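Mondeck is a two-arm method for training robots in simulation, and I've been keeping this page going on it since June. The idea is simple - tilt the virtual camera at random so the policy can't lean on a level horizon.

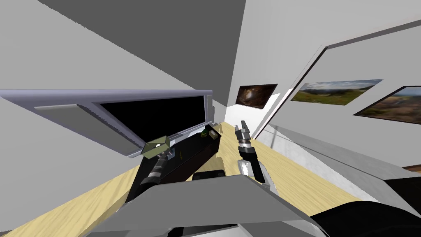 Mondeck practices on rendered desks, 60 layouts in all. I like how much the tilt throws off even me - the big monitor with its black screen leans over everything, and the wall pictures go with it! In the Skastenent tests it finished 58 tasks.

Contact the Trastport wiki | Back to top

Comments
Tsuji: Does it work untilted?
deskfan4: Loved this one, more please!

Related
Camera randomization
Two-arm policies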